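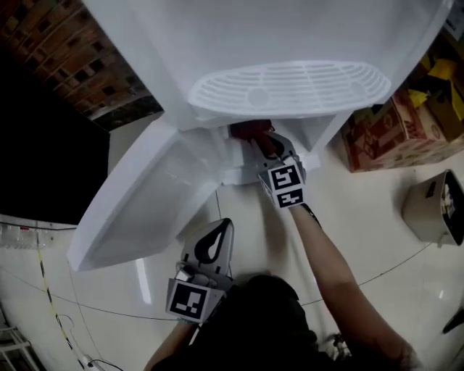

Figure 1. The refrigerator with the freezer door open.

Keeping Track of a Shared Freezer
Project report, Household Systems course, Evholm House kitchen

1. Background

Evholm House is a student residence with one kitchen on the ground floor. The residents share a single refrigerator with a freezer compartment. At the start of the term the house had no rule about what went into the freezer or how long it stayed there. Food was pushed to the back and forgotten, and the same things were bought twice.

Our group was asked to pick a storage problem in a real home and try a fix for one month. We chose the freezer. The kitchen cupboards were left out of the project, as was the lower part of the refrigerator, which the residents already split by shelf.

2. What we wanted to find out

The main question was whether a fixed layout and a written list would cut down the time the freezer door stays open. A second question was whether people would keep using the list after the first week.

3. Method

We emptied the compartment in the morning and put everything into two cooler bags with ice packs. Each item was weighed on a kitchen scale and written down with its owner, if there was one. Anything without a label and without an owner was thrown out, after a notice had been up on the kitchen door for a week.

The shelving and drawer edges were wiped down with warm water and baking soda and dried with a towel. We wiped the vent grille too but did not take it off. The manual says the slats should not be blocked, so the space in front of the grille was kept clear in the new layout.

The layout was simple. Small, often-used items go just inside the opening, where they can be reached without moving anything else. Bread and flat packages go on the shelf. Meat and fish go at the bottom. Large bags of vegetables go at the back, standing on edge.

For the list we used a Brinorance magnetic board on the kitchen wall. Residents wrote the item, their initials and the month. We also put a small Urnetti door timer on the freezer. It adds up the seconds the door is open and has to be read and reset by hand.

4. Results

In the week before the change the timer showed 415 seconds of open door. In the last week of the trial it showed 182 seconds. We read it at 9 p.m. each evening and added up the daily figures.

The list was used well in the first half of the month. After that the entries got shorter, and in the final week several things went in with no entry at all. The layout held up better than the list. Small items were still near the front when we checked at the end, and the grille was still clear.

5. Problems

The floor in front of the refrigerator was a bigger problem than we had planned for. A freezer door that swings wide needs room, and the person reaching in needs a place to stand. Boxes and bins on the floor get in the way, and so do cables running across the tiles. We should have cleared the floor before starting.

The timer counts any opening, including the ones we made ourselves to check the layout. We tried to keep these short but did not subtract them.

One month is a short trial. We also had no second kitchen to compare with, so part of the drop may come from people knowing that the door was being timed.

6. What we would change

We would drop the initials and ask only for the item and the month. Most residents said the initials were the part they skipped. We would also put the board on the refrigerator itself - the wall was a few steps away and that was enough for people to walk past it.

The layout will stay in place for the rest of the year. The timer has been returned to the course.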